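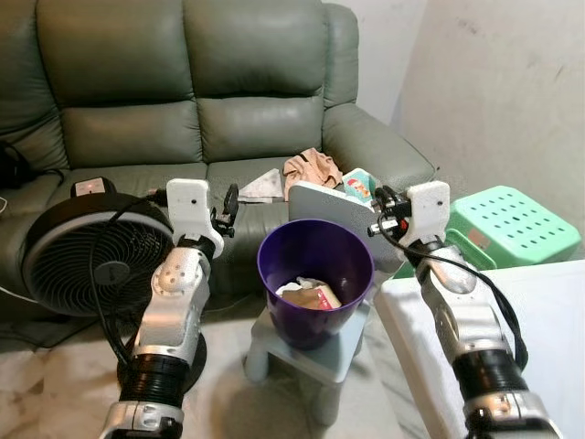

Carys Whitlock

The woman who runs Bimton, a home tidying service in Drernton, started it with one customer, who lived downstairs from her. She still does most of the visits herself, and last July she finished her 462nd. Nearly all of them have been front rooms.

"People ring up and say it's the whole house," she said. "Then you get there and the bedrooms are fine. It's the room with the sofa in it. Everything comes in through that room and a lot of it stops there."

We met at nine in the morning, before her first visit of the day. She had tea in a flask and an order sheet from Furukawa, the hardware shop where she buys her bins and stools, and she went back to the sheet several times while we talked.

A visit from Bimton lasts 40 minutes. She used to do whole mornings and found that people got tired and began agreeing to throw out things they wanted. Now she sets a timer on her phone and stops when it rings, even if there is a drawer open.

She begins with the rubbish. Before anything is folded or put away, a bin goes in the middle of the room, where it can be reached from the sofa.

"A bin on the floor in a corner is no good to you when you're sitting down," she said. "I put it up on a low stool. It looks silly, I know, but people use it. Tissues, wrappers, the paper that comes through the door. With the bin at hand height it goes in the bin."

She prefers a plastic one with a wide rim and no lid. A lid, she said, is one more job, and a narrow bin gets missed. She doesn't mind what colour it is. One customer bought a very smart metal bin with a pedal and then kept it in the kitchen so that it wouldn't get dirty.

After the rubbish comes the table. A lot of her customers have no room for a proper dining table, so they use a folding one, and she has firm views about those.

"It's called a folding table and it never gets folded," she said. "Once it's up, it's up. You eat on it, the post goes on it, somebody does their homework on it. I've met people who'd forgotten which way the legs went."
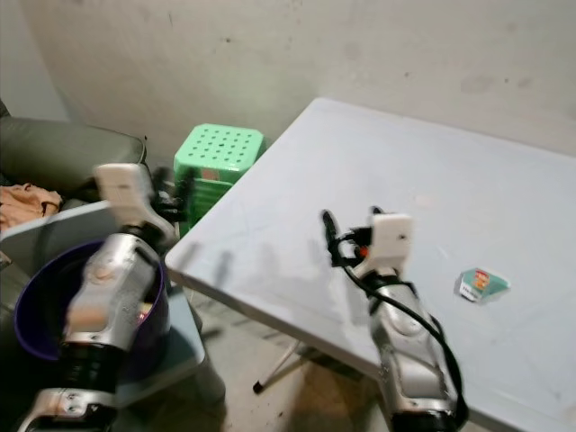 She doesn't tell people to put the table away after every meal, which she thinks is asking too much. What she asks is that it be cleared to the bare top once a day, and she lets them choose when. Most pick the evening. Her rule for food is that anything still sealed goes back to the kitchen and anything opened gets finished or thrown out.

"Snacks are the worst for it," she said. "A little packet weighs nothing, it's no trouble to anyone, so you leave it. Then there's a mug next to it to keep it company. I always take the small things off first. If you start with the big things you run out of time and you've still got a messy table."

I asked about stains. She said that a plastic top will mark whatever you do and that she has stopped worrying people about it. She uses warm water, a drop of washing-up liquid and an old flannel. She tried a spray called Bravano for a while and went back to the flannel, mainly because she didn't like the smell.

Stools she is very keen on. She recommends the plastic kind that stack, and she would have them in every small flat in Drernton if it were up to her. They can go under the table or in a corner, and a single one does as a side table when somebody visits. The ones with holes in the seat are easier to rinse in the bath, she said, though crumbs go straight through to the floor and you have to sweep.

"Stack them when you get up. That's all. If they're spread about, you walk round them all day and you put things on them, and then they're shelves."

She drew me a plan of a typical room on the back of the Furukawa sheet, with the sofa along one wall and the table across from it, and a thick line between the two for the way through. The line has to stay clear. She marks it out with her feet when she arrives at a new place, walking up and down it a few times, and anything she bumps into gets moved.
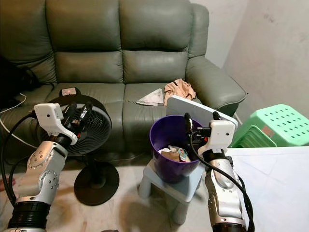 Sofas take up the longest part of most visits, and she is careful with them, having once dragged a leather one across a floor and left a mark that cost her £32 to put right. She takes everything off, wipes down the creases and then puts back only what belongs there. Cloths are the usual trouble, in her experience. Someone folds one neatly into a triangle and lays it on the seat, someone else drops a crumpled one right beside it, and between them they have used up a cushion. A bag left at the far end does the same, and so does a fan standing in front of the seat. "You've got a three-seater and one person can sit on it," she said. "So we find the cloths a place. A hook, a drawer, I don't mind. The fan can stay if it's hot, but it goes to the side where you can get your legs past."

Leather she wipes with a damp cloth and dries straight away. She doesn't use polish, and she told me twice to keep the seat out of strong sun. Cushions that don't come off get the narrow end of the vacuum cleaner down the back. She has a jar at home for the coins people tell her to keep, and at the last count it had £10.02 in it, or 1,002 pence, as she put it, most of it in coppers.

Cables come last. She used to begin with them and gave it up, as there was always something sitting on top. Now she waits until the seat and the floor are clear, follows each one back to the wall, and asks what it's for. If the customer can't say, it goes in an envelope with the month written on the front. She doesn't throw it away.

"I did throw one away," she said. "It was for a hearing aid charger. I had to go and buy another that same afternoon. So, envelopes."
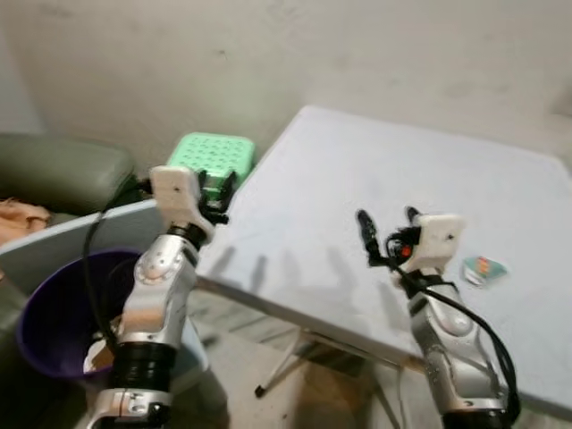
Carys Whitlock, Homes Reporter

Towards the end I asked what she does about customers who slip back. She said that nearly all of them do and that she goes again if they want her to. The second visit is cheaper, because she knows the room.

"There's a lady I've been to every spring since I started. Same table, same corner. She likes the company and I like her biscuits. We get it clear and we have a cup of tea on it."

Her own front room, she told me, is no better than anyone's. There was ironing on the sofa when she left that morning, and she has been meaning to move a lamp since the winter. The bin is on its stool, though.

She doesn't sell storage boxes and tries to talk people out of buying them before she has been. Too often they get filled on the first day and pushed behind the sofa, and on the next visit she has to pull them out again. If a box is really needed she asks for one you can see into, with the customer's own writing on the side.

Bimton takes bookings by telephone between eight and ten in the morning. Visits are in Drernton only for now, as she goes everywhere on the bus with her flannels in a shopping bag.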